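Section 4. Kitchen Station: Set-up and First Run

This section covers the kitchen station used by the Rastdale Robotics Club for the plate loading task. It assumes that the operator has passed the bench test in Section 3 and that the robot has been moved to the station by two members. Teams preparing for the Vesberg student round should follow the same steps, with the changes given in 4.5.

4.1 Before switching on

1. Check the booking sheet. The station is booked in blocks of 64 minutes, including clearing up.

2. Turn off the water at the valve under the sink. Dry the basin and the countertop with a cloth. The hands are not sealed.

3. Open the dishwasher door fully and let it rest at its stop. Do not lean on it.

4. Check that the mains plug of the dishwasher is out. The appliance is used for its racks only and is never run with the robot in place.

5. Look over the cable loops at both wrists and both elbows. Each loop must move freely when the joint is turned by hand. If a loop is tight, go back to 3.6.

Caution: Do not tie the elbow cables closer to the arm to make them tidy. The slack is needed at full reach. Two connectors were pulled out in April for this reason.

4.2 Starting the controller

1. Set the main switch to ON and wait for the steady green lamp on the base.

2. On the operator's laptop, open Nodia and choose the profile "kitchen_201". Other profiles have different arm limits and must not be used at this station.

3. Press HOME. Both arms move to the rest position. Keep one hand on the stop button until they are still.

4. Open and close each hand once from the Hands tab. All fingers and the thumb should move without a jerk.

Note: If Nodia reports fault 37, a finger joint has not found its zero point. Switch off, straighten the fingers gently by hand and start again from step 1. If the fault comes back, write it in the log and tell Matúš Beneš.

4.3 Plate handling

1. Place one plate on the counter on the sink side. Use club plates only. Bowls and glasses are covered in Section 5.

2. Take hold of the plate with the hand on the sink side. The thumb goes on the face of the plate and the fingers behind it. Set the grip limit to 3,000 on the Hands tab. A higher value does not hold the plate any better and wears the finger cords.

3. Lift the plate clear of the counter before moving it sideways.

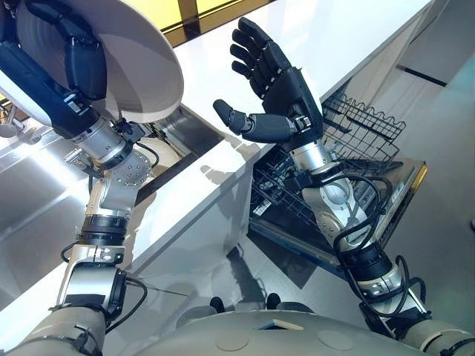 4. Keep the free hand open until the plate is steady. Closing it early is the most common cause of a knocked rim, and the judges take marks off for contact between the plate and any part of the robot other than the holding hand.

5. Bring the plate across at a steady speed. The operator gives the commands and the second member watches the clearance between the forearms. Either may call a stop.

6. Lower the plate into the rack, open the hand and draw it straight back. Do not turn the wrist while the fingers are still between the wires.

Caution: Never reach into the rack or the basin while the arms are powered. Press the stop button first and wait for the lamp to turn red.

4.4 Recording a run

Start a new file in Magsi for every run, including failed ones. Enter the operator, the second member and the grip limit. Leave the comment box empty if there is nothing to report. Alžběta Kopecký copies the files to the club drive at the end of each session, so do not rename them afterwards.

4.5 Changes for the Vesberg round

The counter at the venue may be at a different height. Run the height check in Appendix B before 4.2 and save the result under a new profile name. Grip limits stay the same. Questions about the rules go to Paula Radu, who is the contact for all entries from the club.

4.6 Shutting down

1. Remove the plate and press HOME.

2. Switch off at the base, then close Nodia.

3. Close the dishwasher door by hand, turn the water back on and sign the log.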